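Hillum soft plastics collection starts up again

May 10, 2025

Households in Hillum can again drop off clean soft plastics for recycling, after a break that began in January when the previous collection contract ended.

The new service is run by Tremamum, which already handles cardboard and glass in the district. It covers the kinds of plastic that can be scrunched into a ball in the hand: bread bags, produce bags, cerebox liners, frozen vegetable bags and the clear bags that new clothes and bedding are sold in. There are 17 drop-off points, most of them at supermarkets and at the Cendelness transfer station. A full list is on the noticeboard at the library and will go out with the next rates notice.

Soft plastics must still be kept out of the yellow-lidded kerbside bin. Loose bags wrap around the rollers at the sorting plant and the line has to be stopped while they are cut away. Tremamum said its plant was stopped 62 times for this last year.

Bags should be empty and dry, with crumbs shaken out. They do not need to be washed with detergent. Paper labels can stay on. Zips and sliders should be cut off and put in the general rubbish, along with any bag that has held raw meat or pet food. Biodegradable and compostable bags are not accepted at any of the drop-off points, even when they are marked as recyclable. 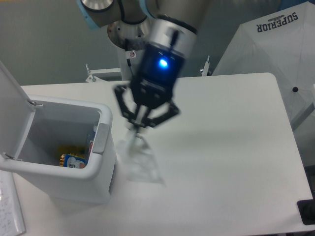

Residents who do not want to make a trip every week are advised to keep a separate small bin for soft plastics at home. A bin with a lid stops light bags from blowing about when a door is opened, and one that sits on a bench or in the laundry is less likely to be mistaken for the kitchen rubbish. The bin should not be lined with a black garbage bag, as dark bags cannot be seen through at the drop-off point and will be turned away. The contents can be carried down in a clear bag, which goes into the collection with everything else.

The council has ordered 3000 printed guides showing what can and cannot go in. They will be available from the council office and the transfer station while stocks last. A large-print version can be requested at the front counter.

Material from the drop-off points will be baled at Cendelness and trucked to a processor, Cárdenas, where it is shredded and made into fence posts and garden edging. The first load is due to leave once there is enough to fill a truck. The council expects to buy back some of the edging for the playground on the foreshore, though no order has been placed.

The drop-off points at supermarkets are open during normal store hours. The one at the transfer station opens at 7 in the morning and closes with the gate. There is no charge for households. Businesses with larger amounts, such as pallet wrap, need to book with Tremamum and will be charged by weight.

A kerbside collection for soft plastics was looked at when the contract was being written but was left out on cost. The council says it will consider the matter again when the contract comes up for renewal.

Anyone who finds a drop-off bin full is asked to take their bags home and try another day. Bags left beside the bins are treated as litter and go to landfill. Full bins can be reported to the council by phone or through the online request form.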